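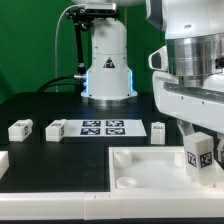

Block T4 in the gripper, over the peg tray.

Can a single arm do tray loading in a small shop yet?

Posted by nulodcombe_bench, 2026-04-05

I run kitting for a small parts shop. One of the jobs is loading shallow plastic trays: a rectangular block goes in next to some round pegs, upright, and the tray goes on to the next bench. A full shift is 600 trays. It is dull work and people get careless with it after lunch.

We are looking at a single arm with a two-finger gripper and a depth sensor on a bracket. The blocks would carry printed square markers so the software can find them, and there is a flat sheet with four more markers for calibration. I have read the vendor material and it does not answer what I need to know:

Is placing a block upright among pegs considered solved, or is it still a lab exercise?
How much of the reliability depends on the printed markers?
What cycle time should I plan on?

Budget is limited. I do not need it to beat a person on speed. I need it to run without somebody standing next to it.

hosetti_line4

Solved for one part in one tray. Not solved for whatever turns up on the bench.

We have had a similar cell going since January. Picking a block off an open table is the easy half. The place is where the errors come from, and most of ours trace back to the grip. If the block shifts a little between the fingers when it is lifted, the arm still goes to the correct position and the block arrives tilted. One bottom edge touches first and the block either leans or lands on a peg. 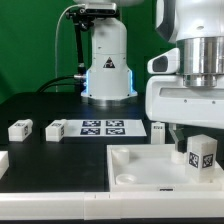 The fix was to stop treating the release as one motion. Lower until there is light contact, open the fingers a small amount, let the block settle, then open fully and back out straight up. It added time to every cycle and removed most of the leaning blocks. Also fasten the tray down or give it a hard stop. A light tray will move if a finger brushes the wall, and then every placement after that is off by the same amount.

On our last logged run it did 173 placements before a person had to step in. Before the release change we were lucky to reach half of that. Cycle time is 2 per minute, which is slower than any of our people. Work it out against your shift: 600 trays is 300 minutes if nothing stops, and something will stop.

jesia_k

Buy the arm, it's fine. A friend's shop has one and it loads boxes all night. Same thing really.

cheng_controls

Boxes are a different problem. A box on a pallet tolerates an error that would put your block on top of a peg.

On the markers: with them, finding the block is close to a lookup. The sensor reads the tag, you get an ID and a pose, and the calibration sheet ties that pose to the arm's coordinates. Without them you are asking the depth sensor to find the edges of plain parts, and the result depends on lighting, surface finish and how close the parts sit to each other. If your production parts cannot carry a tag, test with untagged parts before you pay for anything. A demo on tagged blocks tells you very little about untagged ones.

Other points, in no particular order:

Put tags on two adjacent faces if you can. The gripper or the arm will hide one of them sooner or later.
Check what the sensor can see when the arm is over the tray. A fixed sensor behind the arm may lose the tray at the moment you most want to look at it.
Redo calibration whenever someone bumps the bracket. Write down who did it and when.
Ask for a run log, with failures included. Edited video is not a run log.

As for running with no one next to it, plan on one person looking after several cells, and keep a reject position on the table so a bad pick does not stop the line.

nulodcombe_bench

Thanks. Our parts cannot be tagged, so I will send the vendor a carton of them and ask for the log. The split release is useful to know either way.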